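From: Poppy Hulme
To: knit-chat list
Date: May 4, 2021
Subject: Re: folding the big colorwork ones

Rasha Fakhoury wrote:
> Do you all fold your patterned sweaters or roll them? Mine get
> a crease right across the front and I've only got 2 drawers.

Hi Rasha! I fold, always on the bed (the dresser top is way too small), sleeves in first and then the bottom up. The navy and mustard zigzag one is the worst of mine, it's so thick it just wants to bunch up.
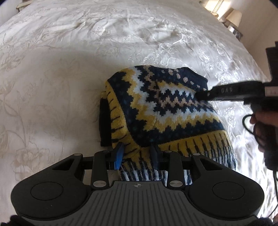
Anyway, I quit pressing them flat, and the creases are a lot softer now. Nour rolls hers and swears by it, but mine came out looking like sausages! If you're short on drawers, try a shelf, and put the heavy ones at the bottom.

Did you ever finish that yoke, by the way?

Poppy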